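Vitale Small Things – packing notes and data card

Written by Retno Ngui, with corrections from Graziella Dal Bello
Last revised September 26, 2024

Welcome! Vitale is a collection of pictures of small household items and toys going into cardboard boxes, with a record for every picture saying what is in the box and how it is lying. If you love a well-packed box as much as we do (and if you've found this page, there's a fair chance you do), I hope you'll get a lot of use out of it.

The boxes are ordinary ones, cut down at the top, set out on a table with a cloth over it. On a flowered cloth:

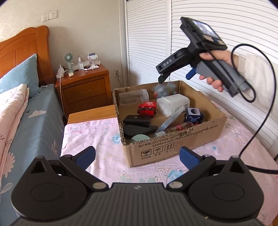
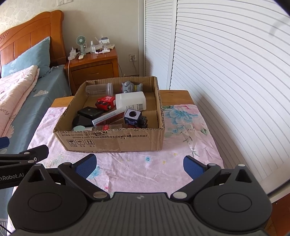 Clear and translucent containers, a red blocky toy and a dark navy cube in the same cardboard box.

What you get

The collection holds 2,131 pictures. They are sorted into folders by cloth, and inside each cloth folder by box. We tried sorting by object first and it was a mess, as nearly every object turns up alongside a dozen others and had to be listed over and over. Sorting by box keeps a packing together, so you can follow one set of things through all of its arrangements.

Next to the picture folders there is a plain text file called things.txt, which is my favourite part of the whole release. It lists every object by its everyday name, then any other names people gave it while labelling. Selorm Quansah calls anything with a screw lid a jar. Carola calls it a tub unless it is see-through. Both names are in there, and a search for either will find the same thing.

The records

Each picture has one record, and each record has these fields:

box – the name of the box, usually taken from something written or drawn on it
cloth – flowered, striped, plain or none
things – the names of everything inside that a labeller could make out
lying – upright, on its side, on its lid, leaning, or can't tell
over – which thing rests on or across which other thing
sure – yes or no, as judged by the second reader

The "over" field took the longest and I'm very glad we kept it. A list of contents tells you almost nothing about how a box has been packed. Once you know that a long thin case is laid slantwise over two smaller things, you can start asking the interesting questions – what has to come out first, what will slide if the box is tipped, and whether there is a gap worth filling.

Please leave "can't tell" alone if you are adding your own records. It's a real answer, and a useful one. Early on we had people guessing at half-hidden objects, and Graziella spent most of May undoing it.

How we chose the things

We wanted the sort of stuff that gathers in a drawer or on a shelf and never seems to have a home: empty tubs and jars, little cases, figurines, block toys, odds and ends with no obvious right way up. Matching sets were kept out on purpose. Six identical jars more or less pack themselves, whereas a jar, a figurine and a cube will have you turning things over and trying again for ages, and that's where all the fun is!

See-through containers were a particular wish of mine. They are awkward to label (is the dark patch in the container or behind it?) but every real home is full of them, and leaving them out would have made the collection much tidier than life.

Objects were put in without any set order. Brayden Dhillon drew up a packing plan with the heavy things at the bottom and the light ones on top, and we used it for one box, the one named Limton. Those pictures are well worth comparing with the others. The rest were packed by whoever was nearest, in whatever way seemed sensible to them.

Writing on boxes and labels

Many boxes and containers carry printing, handling symbols or barcodes. We left all of it in. The records don't include a reading of the text, though, so if you need that you will have to do it yourself. Where a symbol helped us name a box we used it, which explains Umbrella Box 2.

Known problems

Dark things next to other dark things are often run together. If a record says "black case" and you think there are two objects, you may well be right, so please write in.

Blur was kept. A thing that is blurred is named only if the second reader agreed on what it was. If not, it goes down as "something", with a colour if there is one.

In the striped set, 20 records have the "lying" field blank. The boxes had been emptied by the time we noticed. They'll stay blank.

Colour names wander. Navy, dark blue and blue-black have all been used, sometimes by the same person in one afternoon. The file colours.txt groups them loosely.

Ways people have used it

Carola Haberkorn prints pictures in pairs for her sorting games and asks players to name what they would lift out first. Selorm has been working on a fill score, a number from nought to 4 for how much air is left in a box. It's in the extras folder and is rough, but do have a go with it. I would love to see someone work out which pairs of things end up side by side most often!

Adding your own

Use any box you like, and the things you already have. Give the box a name, fill in all six fields, and have a second person read the records before you send them. Put new object names at the end of things.txt and leave the old ones where they are, as the extras scripts go by line number (sorry).

Questions and corrections go to Graziella, additions to me. Corrections are read first.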